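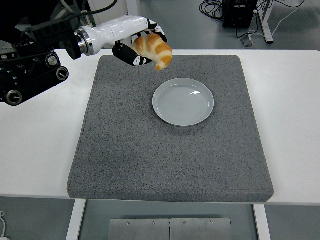 Figura 1. Croissant seguro pelos dedos da mão, acima do tapete cinzento e do prato.

Secção 2. Planear a compra e o orçamento da estação de mesa

Antes de pegarem na chave de parafusos, peço-vos que leiam esta secção com um café ao lado (e uma folha de cálculo aberta!). Escrevi o guia da Mudeck a pensar em quem vai montar uma estação pequena, com um braço e uma mesa, e a parte do dinheiro foi a que mais me deu trabalho quando fiz a minha. Comprei o braço primeiro e só depois pensei na mesa. Não façam isso.

2.1 Definir a tarefa

1. Escrevam numa frase o que o braço vai fazer. A minha era «pegar num croissant e pousá-lo num prato», e foi com essa frase que pedi todos os orçamentos.

2. Façam uma lista dos objetos que a mão vai agarrar, com o peso e a largura de cada um. Se houver alguma coisa mole ou folhada, digam-no logo ao fornecedor - a conversa muda bastante, e o preço também.

3. Decidam se precisam mesmo de uma mão com dedos. Para caixas direitinhas, uma pinça simples sai mais barata e dá menos manutenção. Para pastelaria, eu continuo a preferir os dedos.

Nota: peçam sempre o preço da mão separado do preço do braço. Na Kultico vêm os dois numa linha só se não disserem nada, e depois é impossível comparar propostas.

2.2 Mesa e superfície de trabalho

4. Meçam o alcance do braço antes de escolher a mesa. Eu desenho o círculo no chão com fita de papel e ando lá à volta, parece uma tolice mas já me poupou uma devolução.

5. Reservem uma verba para a superfície. Um tapete grosso, com textura, ocupa quase o tampo todo e não custa grande coisa comparado com o resto. Comprem 2, um para usar e outro para quando o primeiro apanhar manteiga.

6. Escolham já a loiça ou os recipientes definitivos e comprem-nos no mesmo lote. Um prato raso com rebordo serve bem para começar.

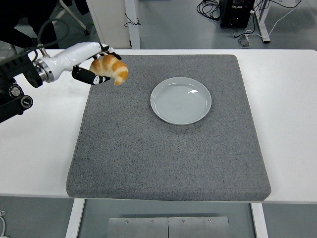

Figura 2. Mesa branca com o tapete e, no chão por trás, cabos e equipamento.

2.3 Cabos, alimentação e chão

7. Somem o comprimento dos cabos à parte e acrescentem folga para o movimento do braço. Esta é a linha que toda a gente se esquece de pôr no orçamento (eu incluída, duas vezes).

8. Incluam calhas ou passa-cabos para tudo o que fica no chão. As minhas vieram da Pandham numa segunda encomenda e paguei portes outra vez, que raiva!

CUIDADO: não deixem cabos soltos nos sítios onde se passa a pé. Desliguem a alimentação antes de mudar qualquer cabo de lugar.

2.4 Fechar as contas

9. Juntem tudo numa tabela com quatro colunas: artigo, fornecedor, preço, prazo. Os acessórios da minha estação (tapetes, loiça, calhas, cabos e fixações) ficaram em 1.685 euros, sem contar com o braço nem com a mão.

10. Confirmem a garantia por escrito. A proposta que aceitei, da Araújo, dava 18 meses para o braço, mas os dedos estavam classificados como peça de desgaste e ficavam de fora. Vale a pena perguntar por um conjunto de dedos de reserva e pelo preço dele hoje, com validade.

11. Vejam os prazos com calma. Se querem a estação a trabalhar em julho, façam a encomenda na primavera e marquem a montagem só depois de terem a mesa em casa.

Nota: guardem uma verba para consumíveis de ensaio. No meu caso são croissants, e gastam-se mais do que eu previa - há sempre quem passe pela mesa com fome.

CUIDADO: os alimentos usados nos ensaios não são para comer. Ponham isso num papel bem visível junto à mesa.

Com a tabela preenchida e as propostas assinadas, passem à secção 3, Fixação do braço à base.

Revisto em 2024-01-16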